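Wovareo / Careers / Open positions
Robot Hand Maintenance Technician, Pristby
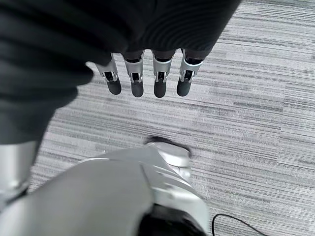 Is previous robotics experience required?
Three years of electromechanical repair in any field is enough. Training on the hands is given on site.

Duties
Inspect finger joints and fingertip pads each shift. Replace worn pads and re-zero the joints after every change. Check fabric sleeves for tears and pinched cable. Log faults by serial number.

Requirements
Able to read wiring diagrams and use a torque driver. Soldering to connector level.

Terms
Full time, early shift. Six-month probation. Reports to Vimala Marar, cell maintenance.

Send a resume to Ecaterina Vlad, Wovareo Pristby. Interviews are held in November and include a bench test.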